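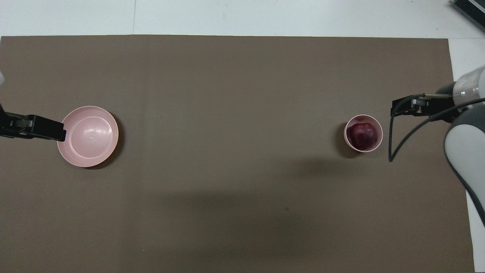 Darlene Pelletier left a comment under my last post asking whether I'd ever tried a rinse-off clay on dry skin, and whether I thought she was daft for wanting to, after years of being told by every shop assistant in Prudthorpe that clay was for oily teenagers and she should stick to cream. She added that she had bought a tub anyway and it was sitting in her bathroom cabinet looking at her.

Darlene, you are not daft! Open the tub. I've been meaning to write about clay masks for ages and your comment was the shove I needed, so this is a long one. Put the kettle on.

My own skin, for anyone new, is dry on the cheeks, normal on the forehead and a bit greasy either side of the nose, and it goes red if you so much as speak sharply to it. I'm in my fifties. For most of my life I avoided clay completely. The one time I used it, at nineteen, I plastered it on, left it until I couldn't move my mouth, and then scrubbed it off with a flannel. I looked like I'd been dragged along a beach. That put me off for the better part of three decades, and what a waste, when the problem was almost entirely me.

What changed my mind was a bag of white kaolin that I ordered by mistake. I'd meant to buy oat powder from Jasis, who do plain ingredients in brown paper bags with very dull labels (I love them for the dull labels), and I clicked the wrong line. It was cheap and sending it back would have cost nearly as much as the clay, so it went on the shelf, and then one wet evening in May I thought, oh go on.

Kaolin is the soft one. If you've only ever had the green sort, it's a different animal altogether. The green sort drinks up oil like nobody's business and pulls tight as it dries. Kaolin feels closer to talc between your fingers, it mixes up silky, and it doesn't grip your face in the same way. It still dries if you let it, so don't let it! I'll come back to that.

The way I make it is very simple. Two heaped teaspoons of kaolin, one of finely ground oats, a small squeeze of runny honey, and then plain water a little at a time until it's like thick yoghurt. Stir it, leave it a minute, stir it again. The oats swell up, so it always ends up thicker than you think and you'll want another splash. If you add all the water at the start you'll get soup, and then you'll add more clay, and then more water, and before you know it you've got enough for the whole street. I have been there.

Mix it fresh every time. Please don't make a big batch and keep it in the fridge. Once there's water and honey and oats together, it's basically food, and it will go off the way food does. The dry powders keep beautifully in a jar with the lid on, so if you want to save yourself some fuss you can blend those ahead and just add the wet things on the night.

Now, putting it on. Wash your face first with whatever you normally use, pat it, and leave it damp. I put a very thin layer of plain oil on my cheeks before the clay goes anywhere near them - two drops, pressed in with the palms. That one step made more difference than anything else I've tried. My cheeks get a softer version of the mask and the sides of my nose get the full strength, all from the same bowl.

I use my fingers. I do own a mask brush, a lovely flat one from Gauthier that my sister gave me, and I use it when I want to feel fancy, but it soaks up a fair bit of the mix and it's a pain to wash. Fingers are fine. Go thicker than feels sensible, keep well away from your eyes and lips, and take it down your neck if you've got enough left.

Then the timing! Fifteen minutes is what it says on nearly every tub I've ever picked up, and for dry skin I think that's far too long. I do four. I know that sounds like nothing. It's long enough to clean the sink and find a fresh towel, and when I look in the mirror the mask is still shiny and wet all over, and that's exactly when I take it off. If a patch starts going pale and matt at the edges, I flick some water on it. Once it's cracking when you smile, you've overshot.

To get it off, lukewarm water and a soft cloth, and lots of patience. Hold the wet cloth against your face and let it soften the clay, then wipe, rinse the cloth, and go again. No scrubbing. I know the oats feel like a scrub and it's very tempting to have a good old rub round with them, but I leave that to people with sturdier cheeks than mine.

Moisturiser straight after, while you're still a bit damp. I'm using up a pot of the Londley barrier cream at the moment, the plain one without perfume, and I get on with it very well. It's thick and a bit greasy and it sits on top for a while, so I wouldn't want it under make-up, but at bedtime who cares? I've had it since the spring and there's still a good scrape left in the bottom.

So what do I get out of it? My skin feels smooth. Properly smooth, the way the inside of your arm feels. The sides of my nose look cleaner, my foundation goes on better the next morning, and that dull, slightly grey look I get when the heating's been on goes away for a day or two. It hasn't got rid of any lines and I didn't expect it to. It hasn't changed my redness one way or the other, although I do look a little pink for the first half hour, so I wouldn't do it right before going out.

Once a week is plenty for me. I tried twice in a week during the summer, feeling very pleased with myself, and by the second go my cheeks were flaky and cross. I stopped for a fortnight, went back to once, and all was well again.

A few things I've tried adding, with mixed results.

Milk instead of water is gorgeous. Very soft, very soothing, smells a bit like a nursery. Use whole milk and rinse thoroughly.

Rosewater instead of water smells wonderful, but I couldn't feel any difference at all, and I'd sooner have the rosewater on my pillow.

Green tea, cooled right down, was nice enough. I liked the colour it turned. It might be doing something marvellous that I'm too impatient to notice.

Lemon juice, no. Never. I know it's in every old magazine and I know your nan did it. It stung like mad and I had a blotch on my chin for days.

Turmeric gave me a glow, in the sense that I was yellow. It also got into the grouting, and I haven't been forgiven for it at home.

Mashed avocado is slimy and full of lumps and I kept finding bits in my hairline. Put it on toast!

While I'm here, a word about ready-made tubs, because that's what Darlene has and I don't want her to feel she's got to start messing about with powders. Ready-made is absolutely fine, and a lot less mess. Look at the ingredients and see whether kaolin comes before bentonite. If it does, it'll probably be gentler. Look for glycerine fairly high up as well, that's a good sign for us dry types. I'd steer clear of anything with a lot of alcohol or menthol in it. That tingle they promise you is not a treat when your face is already sore. And do a little test patch behind your ear or along your jaw the night before, even if you never normually react to anything, and if you're under a doctor for your skin then ask them and not me.

I went a bit overboard comparing prices the other evening. There's a clay mask on the Londley counter in town at £47 for a really quite small jar. It's a beautiful jar, I picked it up twice. But my bag of kaolin was a few pounds and I've hardly made a dent in it, so the jar went back on the shelf and I bought a new flannel and felt very virtuous.

Oh, and the sink. Do not pour leftover clay down it. Scrape whatever's left into the bin with a bit of kitchen roll and wipe things round before you rinse them. I didn't know this the first few times and we had a very slow plughole by the end of June. The same goes for your cloth - a good swish in a bucket and tip it outside on the flower bed.

That last post, the hand cream one, got 168 comments, and I've been working my way through them with a mug of tea every morning. I'm so chuffed. Several of you asked for the cuticle oil mix and I've got it written on the back of an envelope somewhere, so give me a few days to find it. I'd also like to try rhassoul clay next, which I've only ever read about and which sounds right up my street, so if any of you have used it on dry skin, tell me how long you left it on and whether you wet it down partway through.

Darlene, start with three minutes, oil on the cheeks first, and let me know how you get on.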